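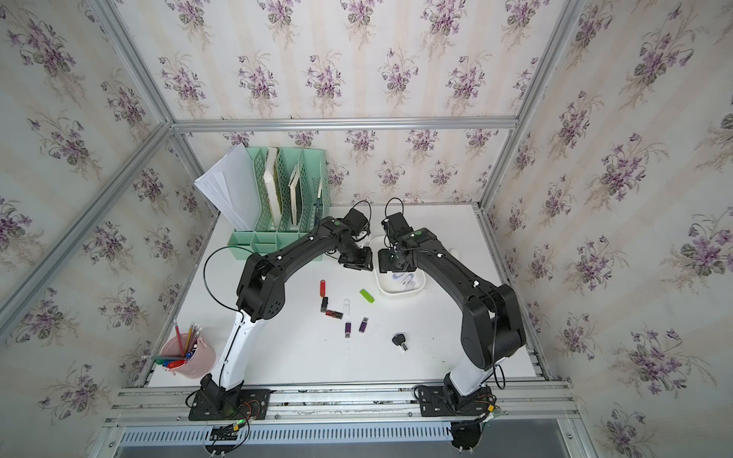 Desk Sorting for Small Work Surfaces: Project Report

Prepared by Damilola Edet and Silvana Mendonça
Project advisor: Narendra Pant

1. Purpose

The project compared two ways of storing books, loose papers and small items on a shared white tabletop. The first used an upright organizer alone. The second used the organizer together with a flat tray. The measure was retrieval time, meaning the time between naming an item and having it clear of its storage place.

2. Materials

The organizer is green plastic, with lattice-patterned upright dividers and a row of open compartments along the bottom. It was placed at the back left of the table. Books went into the divider slots, the largest one with a cream cover and the others thinner. The tray is white, rectangular and also plastic, and was placed at the back right. Small items went there. Papers had no assigned place in the first layout and were left leaning against the side of the organizer.

Both layouts were set up inside the same enclosure, an aluminum extrusion structure lined with floral wallpaper. The pattern (purple bouquets on a pale ground) was kept for all trials so that the background would not change between layouts.

3. Procedure

Each layout was tested with 58 requests, for a total of 116. Requests were read from a shuffled list by Hui-mei Kwan. Before each block of 20 the table was reset to a marked starting position; the last block in each layout was shorter. A request was scored as clean if the item came out without moving any other item. Times were taken with a hand timer and entered in a spreadsheet the same afternoon.

4. Results

Of the 116 requests, 93 were clean. Most of the 23 failures involved paper. When a sheet was pulled from the leaning stack, the sheets next to it slid outward, and in several trials the stack had to be squared up before the next request. Books gave few problems – the narrow one in the end slot sometimes tipped when its neighbor was removed.

Small items were retrieved faster from the tray than from the lower compartments of the organizer. The compartments are open but shallow in reach, and an item at the back of one is hard to grasp. The tray has no such limit, although items placed close to its edge took longer to pick up than items near the middle.

5. Sources of Error

The hand timer adds a delay that was not measured. The list was shuffled only once, so both layouts used the same order, and some learning between layouts is likely. Mereana Quinlan repeated 40 of the requests on Wednesday with a new order. Her times were shorter for both layouts, but the tray remained faster for small items.

6. Changes for the Next Version

Papers will be given a divider slot of their own. The tray will be moved forward from the back of the table, and a strip of tape will mark a margin inside its edge where nothing is to be placed. Book order in the slots will be varied to check whether the tipping depends on thickness or on position.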